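Radu Classroom Supplies Listing Corpus

Version 2

Overview

The Radu Classroom Supplies Listing Corpus is a text collection of short product listings for school and office stationery. It was compiled by the Inatine documentation group to support work on catalog search, duplicate detection and the normalization of product names. The current release holds 1,353 listings in English, drawn from the printed and online catalogs of two suppliers, Clitell and Fastis, who granted permission for their listings to be reused.

Contents

The release consists of a single table in CSV format, encoded in UTF-8, with one listing per row. Each row has 12 columns. The most important are the listing identifier, the supplier, the title as printed, the normalized title, the category, the item number and the free-text remarks. Empty fields are left blank and should not be read as zero.

Categories are taken from a closed list of 40 terms. The list covers writing tools, paper goods, filing, adhesives, board accessories and similar groups. A listing belongs to exactly one category. Where a product could reasonably fall under two, the annotators followed the supplier's own placement. 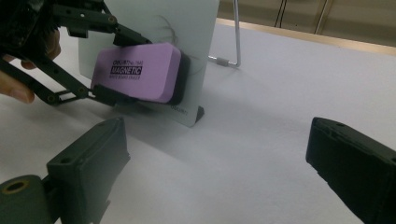 Normalized titles follow a fixed order: product type first, then distinguishing property, then brand and item number. Wording found on the product itself takes priority over wording found in the catalog. An eraser printed with "DELI No. 7840", "MAGNETIC" and "WHITE BOARD ERASER" is therefore entered as "whiteboard eraser, magnetic, Deli 7840". Spacing variants such as "white board" and "whiteboard" are merged in the normalized title but kept in the title as printed. Color is recorded in the remarks and is never part of the title.

Annotation

Every listing was normalized by one annotator and checked by another. Disagreements were settled by discussion, and the outcome was added to the written guidelines, which are included in the release. Most disagreements concerned sets and refills - in particular, whether a refill should carry the name of the parent product.

Known limitations

Prices and stock levels were removed before release. Listings from Fastis are shorter than those from Clitell and often lack an item number. Users who train matching models on the corpus should report results for each supplier separately.

License and corrections

The corpus may be used for research and teaching with attribution. Redistribution of modified copies is permitted if the changes are listed in a separate file. Corrections are collected through the issue tracker and applied once a year, in June. Please quote the listing identifier in every report.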